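Six weeks off my feet (well, mostly off them)

I said I'd write something about the surgery once I could sit at the desk without a cushion, and April 25, 2026 turns out to be the day, so hello again! The tomatoes posts will be back in May, I promise.
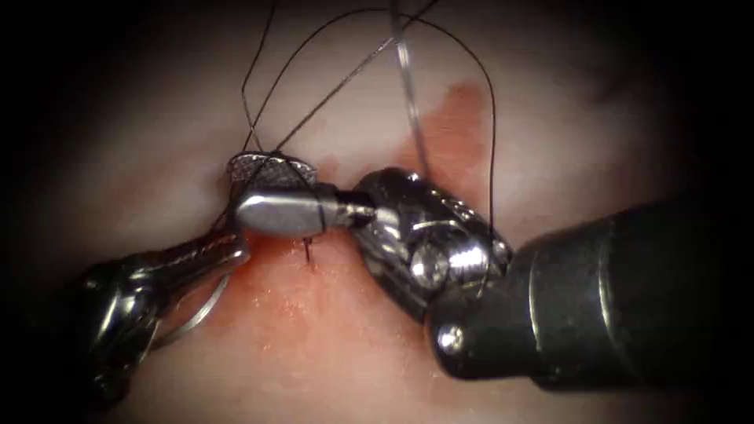 The bag I packed

Let me start with packing, since I've had so many emails asking for a list and I was hopeless at it. I had a hernia fixed, a repair that had been on my calendar since the fall, and I packed like I was moving to another country. Three novels. A crossword book. A cardigan, a spare cardigan, and a hairbrush the size of a canoe paddle. I was there one night and I read four pages.

What I used: lip balm, the long phone cord, slip-on shoes, and a pair of enormous drawstring pants my sister-in-law Sarla bought me as a joke. I wore those pants home and I wore them for most of the next two weeks, and I'm wearing them now. Sarla, if you're reading, I take back what I said at Christmas.

Take a small pillow for the car too. You hold it against your belly under the seat belt. The road out of Riltthorpe has been dug up since before I was married, and I felt every patch of it, but the pillow helped a lot.

The chair situation

I had this picture in my head of recovering in bed with the window open and the cat on my feet. Well, getting in and out of a flat bed uses every muscle you've just had sewn up, and by the second night I was sleeping in the recliner in the living room. It's an ugly chair. It's brown, it squeaks, and my husband Rogério got it from his uncle when the uncle moved into an apartment. I've been trying to get rid of it for years and now I think I'd run back into a burning house for it.

We put a tray table on one side with water, pills, tissues and the remote, and a laundry basket on the other side for everything else. I could reach it all without twisting. Rogério also tied a bathrobe belt to the lever so I could pull it up without leaning over, and I was so pleased with that belt I showed it to every visitor.

The cat wouldn't come near the chair for five days. She doesn't like the squeak.

Food, and a lot of it

People are so kind. I want to say that first because I'm going to complain a bit.

Aparecida Leite from down the street brought a chicken and rice soup that I could have eaten for a month. It had lime in it and lots of soft carrot, and she'd frozen it in single portions with the date on each lid. Odair Bezerra brought a lasagna big enough for a football team. Then there was another lasagna, and then a third one on the porch with no note at all (if it was yours, I have your dish, it's the blue one with the chip in the handle, please come and get it). We have a small freezer! By the second week Rogério was taking lasagna to work and handing it out at lunch.

If you're cooking for someone who's just home from the hospital, small portions are wonderful. So is fruit. I had a real craving for cold melon and I'd never have thought to ask for it. And prunes. I won't go into it, but have prunes in the house before you go in.

Walking to the mailbox

They want you up and walking right away, a little at a time, and I was scared of it at first. Our mailbox is at the end of the drive, 70 steps from the kitchen door at the speed I was going, and on my first trip I stopped at the hydrangea and again at the trash cans, and then had a sit on the wall before I turned around. Emiliano Manríquez was out washing his truck across the road and he waved at me every single time I stopped, so it took a long time and a lot of waving.

The second week I went as far as the corner. The fourth week I walked to the bakery on Prado Street and back with a loaf under my arm, and I felt like I'd crossed the Alps. I also slept for three hours that afternoon.

Coughing is awful, by the way. So is laughing. My brother called and told the story about the goose and the wedding car and I had to hang up on him.

Things I'd do differently

I'd cut my toenails the day before. I'd wash my hair that morning, even if it meant getting up in the dark. I'd move the big pan and the good mugs up from the bottom cupboard, and I'd put the cat food somewhere high, where I could get at it without bending.

I'd also say yes faster when people offer to do things. I spent the first week telling everyone we were fine, and meanwhile there was a pile of towels on the stairs and I was stepping around it like a goat. When my neighbor asked if she could run a load of wash I nearly said no out of habit. She did two loads and cleaned the lint trap.

I'm allowed to lift a full kettle now, and I'm back to driving short distances. No digging yet, so the bean bed is all weeds and I'm trying not to look at it from the kitchen window. Rogério has offered to do it, but he pulled up my leeks last year, so I think the weeds can stay until I'm out there to supervise from a lawn chair.

Leave me a comment if you've got one of these coming up and want to ask anything. And somebody please claim that blue dish.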